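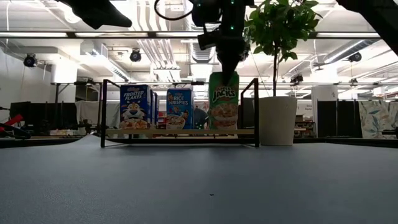 Cereal going stale before the box is empty – what do you keep it in?

hberge
Two of us in the house now and we can't finish a box before it goes soft. I clip the inner bag and put it back on the shelf, same as I have done since 1997, but this July has been very humid and the last three boxes were bad within a week. Thinking of buying a set of Hellora tubs, the tall ones with the flip lid. Anyone have them?

Nivis20
We have four. They're fine. The flip lid isn't airtight, so don't expect much more than you get from a good clip. The screw top ones are better but you can't pour from them.

ingegerd_s
Skip the tubs. Roll the bag down tight, get the air out, and use two binder clips. A box of 100 costs less than one tub.

hberge
That's what I do now, with one clip. It isn't working.

ingegerd_s
One clip leaves the corners open. Fold the corners in first, then roll.

Holroyd Pete
Disagree with the bag method in humid weather. Those liners tear along the seam when you open them and after that no clip will help. I use half gallon glass jars. Corn flakes stay crisp three weeks or more.

Nivis20
Glass is heavy and my kids would have one on the floor by breakfast. Also you lose the date on the box.

Holroyd Pete
Write the date on masking tape. I cut the panel off the box too if I want the nutrition label.

jastik_2425
Where is your shelf? Ours was right over the dishwasher and everything up there went soft, crackers too. Moved it all across the kitchen and kept using clips. No trouble after that.

hberge
Next to the stove, above the kettle. I hadn't thought about the kettle.

ingegerd_s
There's your problem. Move it before you spend money.

Holroyd Pete
Move it and get a jar.

hberge
Moved everything to the hall closet this morning, two clips on each bag, corners folded. One jar for the oats – my wife wanted that one anyway. Will post again when the next box is finished.

– Helge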